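Burkby Money Advice Project
Progress report to the Kotalstead Fund
10 June 2018

Period covered

This report covers the second half of the grant year. The grant pays for one-to-one budgeting sessions, a small group course, and the matched savings scheme. Spending is within budget on all three, with one change to report under the course.

One-to-one sessions

We saw 47 households in the period. Most came by way of the food bank or the housing office, and a few had heard of us from a neighbour. A first session lasts an hour. We go through income, rent, fuel, food and debts, and the household leaves with a one-page budget in their own figures. A second session is booked before they go.

The second session is where we lose people. Missed appointments were a problem in the last report and they still are. In March we began sending a text message the evening before, and attendance has been better on the days when the message went out. It did not always go out, as the phone is shared with the front desk. We have now put the job on the daily list.

The debts we see most are council tax arrears, catalogue accounts and overpaid benefits. We do not give debt advice beyond a first look. Households who need it are passed to the debt service in Kotalstead, where the wait at present is 18 working days. That is too long for someone with a court letter, and we have agreed with the service that urgent cases can be marked as such on the form.
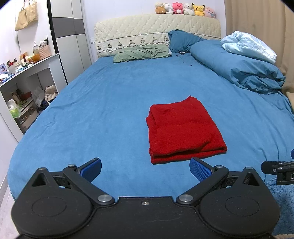 Planning for irregular costs was the part of the budget most households had left out. People know their rent to the penny but have nothing set down for school shoes, a broken washing machine or a birthday. Our worksheet now has a page for these, divided room by room, and it has been easier to fill in than the old list. Under the bedroom heading we ask about things like a fitted sheet, such as the blue one on the bed here, and towels or a blanket, and what it would cost to replace them over two years. The yearly total is divided by 52 and goes into the weekly budget as a line of its own. Several people have told us it was the first time the weekly figure had felt true. Others found the total worrying, and for them we begin with one room and leave the rest for the second session.

Group course

The course ran twice at the Bragança café, which lets us have the back room free of charge before opening time. Each course is six mornings. We had 14 people finish across the two. The mornings on bank accounts and on reading a payslip were well liked. The one on pensions was not, and most of those who missed a week missed that one. We plan to shorten it and join it to the morning on benefits.

The change to the budget is here. We had put money aside for room hire and have not needed it. With the Fund's agreement we would like to use it for travel costs, as two people dropped out over bus fares.

Matched savings

Savers put in what they can each week for six months, and the grant adds a set amount at the end if they have paid in regularly. Total savings at the close of the period, before the match, stood at £1,875. Small sums paid in weekly have lasted better than larger monthly ones. Anyone who misses a month is rung and asked if they want to carry on at a lower amount. Nearly all do.

We moved the records from paper to Cukivero at the start of the period. Setting it up took longer than planned and the first set of statements had to be printed again with the right dates. It is working properly now, and savers can ask for a balance at any session. We still keep a paper book as a second record, and will go on doing so until the end of the grant year.

Still to do

The worksheet needs a large-print version. The leaflet for landlords has been drafted but not checked. We have not yet started the follow-up calls to households seen in the first half of the year, which were due by now; these will be made over the summer and the results sent with the final report.

We would also like to talk to the Fund about the date of the next payment. The current one falls after the match is due to savers, and we have had to cover the gap from our own reserve.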